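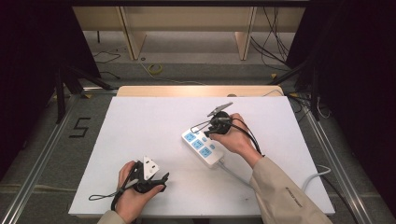
RILCOMBE, Wednesday, June 3, 2026

By Xuelian Yin
3 min read

Kang, a small software firm based here, released a new version of its planning tool for robot arms on Wednesday and said it can now learn a household chore from people doing it by hand. The chore the company chose to lead with is putting a plug into a power strip.

The tool is called Nastine. It takes recordings of people working with hand-held grippers, one in each hand, and turns them into a control policy, the piece of software that decides where an arm should move next. Kang says the new version needs 300 recordings of a task where the old one needed 3,000.

That would be a big cut, if it holds up. The company has not published the test behind it. A four-page note posted with the release gives one success rate for the plug task and does not say how many attempts it was based on, or whether the strip was moved between them.

"We wanted a task that everybody understands and that punishes small errors," said Junhao Cheng, who runs the planning group at Kang. "If you are off by the width of a prong, you fail. There is no partial credit."

Cheng said the strip was placed at different angles during recording. Asked whether the software had been tried on a brand of strip it had not seen before, he said that work was "in progress" and that results would come in September.

People outside the company were less sure there was much to announce. Chunhua Lu, who tests automation software for factories in Florton, said she had read the note twice looking for the failures.

"A plug is a fair test," Lu said. "But I want to know what the arm does when it misses. Does it back off and try again, or does it keep pushing? On a factory line I care about that more than the success rate."

The note says Nastine plans in short steps and checks the camera view before each one. It has little to say about touch. Lu said that is a gap for this kind of job - once the prongs are close to the socket, the gripper and the plug can hide the very spot the software needs to see.

There is also the matter of moving from a person's hands to a machine's. A person holding a gripper can tilt a wrist or ease off without thinking about it, and an arm may not be able to follow the same path. Kang says its planner throws out recordings the arm cannot copy. It does not say what share gets thrown out, so a buyer can't tell whether 300 means 300 collected or 300 kept.

Cheng said it means kept. He declined to give the other number.

Baoshan Shi, whose repair shop in Rilcombe has used the older version for 6 months to sort parts, said it worked well enough once it was set up, though the setup took longer than he had been told. He has not decided whether to upgrade.

"I'd like to see it run on my bench first," Shi said. "I've watched a lot of demos."

Current customers can download the new version now. Kang did not give a price for new buyers.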